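Print this page | E-mail this page

Call for Participants: Household Water Hardness Study

Ondbridge is recruiting 173 households on municipal supply to record limescale buildup at the kitchen tap. Monitoring runs through July.

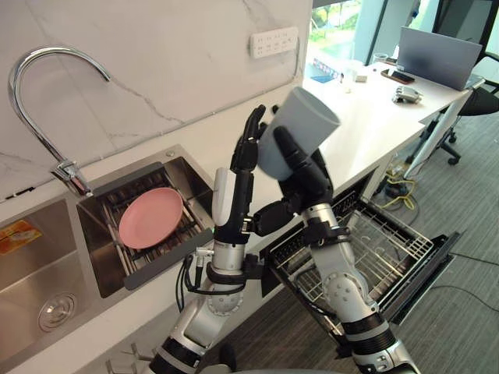 Eligibility

Applicants must be 18 or older and have no water softener installed. Renters may apply with written consent from the owner.

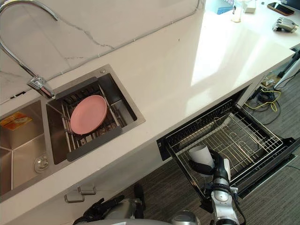 Ondbridge | Water Chemistry Section

Participants draw one cold sample per week and mail it in the prepaid pack. Compensation is $369, paid on receipt of the final sample.
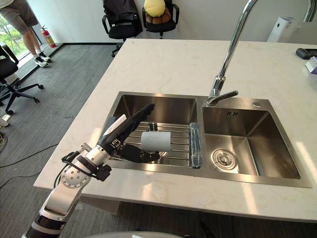

Samples received after the weekly cutoff are not analyzed. Send applications to Sneha Gautam, Room 587.

Last updated: 20 January 2020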